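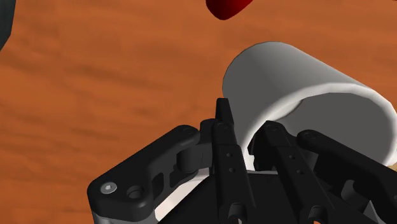

The Potter Who Went Back to Plain White

Nisha Mathur made 148 mugs last September and sold nearly all of them before the month was out. Every one was white.

"People ask when the colors are coming," she said. "They're not coming. I did colors for years."

Mathur rents half of a former print shop and shares it with Necati Tokgöz, who builds frames. Her side has two wheels, a sink, and a kiln she bought used from a school. She starts at 6 in the morning and stops when the light goes, and she sells under the name Udura, which was her grandmother's word for a lump of dough. Her sister thinks she has the spelling wrong.

She came to pottery late. She was doing payroll for a shipping company when she signed up for an evening class taught by Pádraig Hayes, and she stayed in it for two years.

"Pádraig didn't talk much," she said. "He would pick up your pot, put it down again, and go on to the next person. You learned to tell from how he put it down."

Hayes remembers it a little differently. "I talked plenty," he said by phone. "She was wedging clay and couldn't hear me."

The early work was busy, by her own account. She used blues and greens and a rust red that ran in the kiln and stuck pots to the shelves. The change came when a restaurant owner, Crisóforo Arellano, asked her for 16 mugs that would look right on any table in his dining room and could be replaced one at a time.

"He wanted boring," Mathur said. "He used that word. I was annoyed for a week, and then I made them and liked them better than anything else on the shelf."
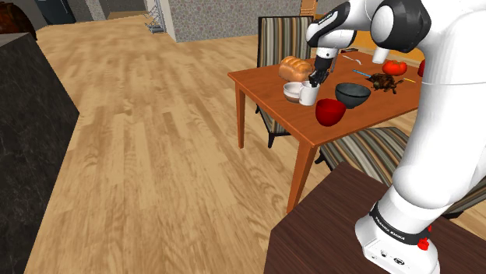 Arellano still orders from her. He said the first set lasted longer than the factory cups he had before, though he has lost a few to the dishwasher and one to a customer who asked to buy it and then walked out with it.

Her mugs have straight sides and a flat foot, and she spends more time on the handle than on anything else. She pulls it from a strip of wet clay, lets it stiffen, and cuts it to length by eye. If it pinches the second finger, she takes it off and starts over.

"A mug is mostly a handle," she said. "You can get used to a bad shape. You can't get used to something that hurts."

She has turned down larger orders. One home goods shop asked for 200 pieces a month, and she said no after working out what her wrists would have to do. She raised her prices last spring for the first time, mainly to cover the electric bill for the kiln.

Mathur does plan to add a bowl this year. She has been working on the rim since winter and has thrown most of the tests back in the reclaim bucket. Asked what color it would be, she went back to trimming.

"White," she said.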